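Subject: Re: [arm-users] Gripper stall fault — fixed in the May build?

Shamim Kazmi wrote:

> Good news on the stall fault. The May build raises the grip limit from 400 to 3000 and the arm no longer drops out when the fingers close on a block. I ran the block task on the Seol bench, 70 cycles, and the log came back clean. Ankit is happy with it too. Unless anyone objects I'd like to mark the fault closed and send the build on to Vurnusell.

Shamim, I do object, sorry.

A clean log tells me the controller didn't report a stall. It doesn't tell me the fingers didn't stall. If you lift the limit that far, of course the fault goes quiet. You could get the same result by pulling the fuse out of a smoke alarm. Before we call this fixed I'd like to know what the motor current was doing while the fingers were closed, and the log you attached doesn't have that column.

For anyone who missed the start of the thread: the original fault was the arm going limp with the fingers at the block. Selina was the first to report it, on the Leltorbridge arm, and she had the power supply down as the cause. I never believed that and I still don't. A weak supply ought to show up when the whole arm is moving, and hers only failed on the close. 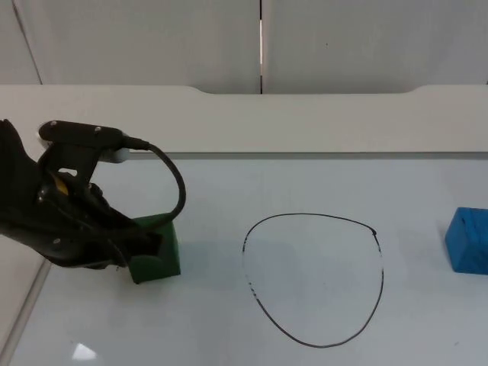
The approach has never been the trouble. It's the second or so afterwards, when the fingers meet something solid and the controller keeps asking for more. On the old limit it gave up too early and let go. On the new one I can't find anything in the change notes that makes it give up at all.

I'd also like someone to look at the cable. Ignacio said back in the first week that the loop at the top of the gripper might be tugging on its plug when the wrist turns, and nobody followed it up. A connector that breaks contact now and then would give us much the same symptoms, and no change of limit would cure it.
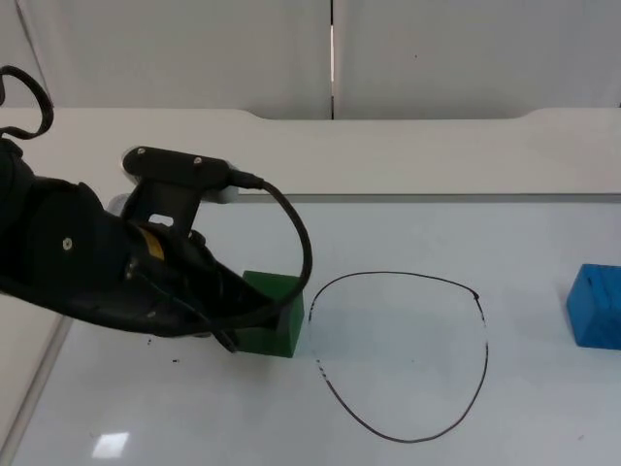

*Gripper down beside the green block, with the cable looping over to the right of the bracket.*

Then there is what we count as a pass. The task sheet says both blocks inside the marker line and touching. It says nothing about how hard they were squeezed on the way or whether the arm was still holding position when it let go. You can get a perfectly good finish out of an arm that is cooking its finger motor.
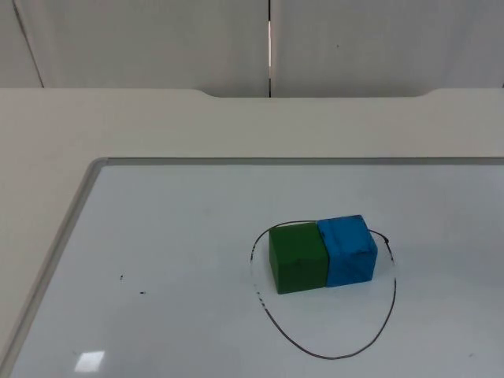 *Green and blue side by side at the marker loop, arm out of view.*

So I don't accept the end position as evidence for the fix. Shaohua made the same point about the Anden units last year, and we ended up replacing 2 finger motors that had "passed" everything.

My other worry is plain safety. People on this list reach in to reset the blocks with the arm powered, whatever the sheet says. With the limit at 400 a pinched finger was a nuisance. I don't want to find out what it is at 3000.

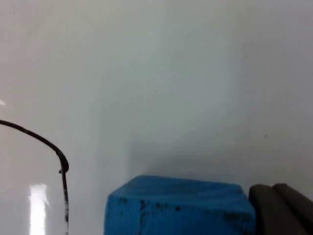

What I'd want before closing it:

- the same run again with motor current logged on the fingers
- one run on the old limit with the cable tied back, so we can rule the plug in or out
- a timeout on the close command, whatever limit we settle on
- nothing sent to Vurnusell until those are in

If the current stays sensible I'll withdraw all of this and close the fault myself. Until then please leave it open, and please put the limit back on any bench where people work within reach.

Ankit, could you say what you checked? "Happy with it" could mean anything.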